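Nendness Home Forum > Laundry and Cleaning > Do you separate cleaning cloths from the regular wash?

Started by millrow_6, Thursday, December 27, 2018

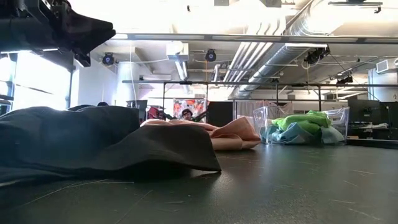

Cloths on a dark gray table, clear bin on the right.

millrow_6 wrote:
We moved to Milidham in April and the water here is a lot harder than what I was used to. My microfiber cloths have stopped picking up dust and they leave streaks on the windows. I have been washing them with the towels on warm, normal detergent, no softener. Do I need to run them separately, or is it the water?

dunmore wrote:
Separate. Towels shed lint and microfiber grabs it. Once it's in there it is hard to get out. Warm water, half the detergent, no dryer sheets, and dry them on low.

Kavitha Chettiar wrote:
I'd look at the water first. I'm in Nevside, same supply as you, and I got the same streaks on brand new cloths. Soak them in hot water with a cup of white vinegar for an hour, then wash with nothing else in the machine. If they come out soft, it was mineral buildup.

dunmore wrote:
Vinegar is hard on the rubber seals in a front loader. I wouldn't do it.

Kavitha Chettiar wrote:
I said soak. In a bucket. It gets rinsed out before it goes near the machine.

dunmore wrote:
OK, missed that. I still say lint is the bigger problem. Hold one up to a window and look at it.

porchlight603 wrote:
I wash everything together and always have. Rags, towels, dish cloths. Never had a problem, but mine are cotton. I gave up on microfiber because it snags on my hands in winter.

tallgrass wrote:
Cotton is fine for counters. For glass I wouldn't go back.
To the OP, how much detergent are you using? The line on the cap is too high for most loads. I cut mine in half and the stiffness went away after a few washes. Also don't mix the bathroom cloths with the kitchen ones. I go by color.

millrow_6 wrote:
I was filling to the line, so that could be part of it. I checked one against the window and there is lint in it, so dunmore has a point too. Will try the soak on half of them and a plain wash on the rest.

dunmore wrote:
Pick the lint off with tape first or you'll just move it around.

Kavitha Chettiar wrote:
Rinse twice after the soak. Once wasn't enough for mine and they smelled like salad.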